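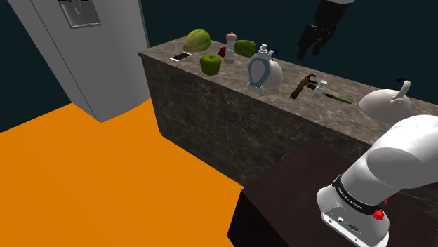
Can a robot arm clear a kitchen counter yet?
Posted Saturday by pellworth

Mine collects everything: phone, pepper mill, teapot, fruit, tools. I have up to 3,000 dollars to spend. Is anything ready?

marlo_k
Not at that price. I tried a Truvura arm at work. It put away 87 objects out of 300, and a person had to restart it 11 times. Apples were fine. Anything with a handle or a spout was hit or miss.

Aitken
depends what you mean by clear. pushing stuff into a bin, yes

dunfield
Simulation results look better than real kitchens do. I'd wait.

Related
Nornora arm loses grip on glass
Moving a bench robot to Skundport

Last updated: April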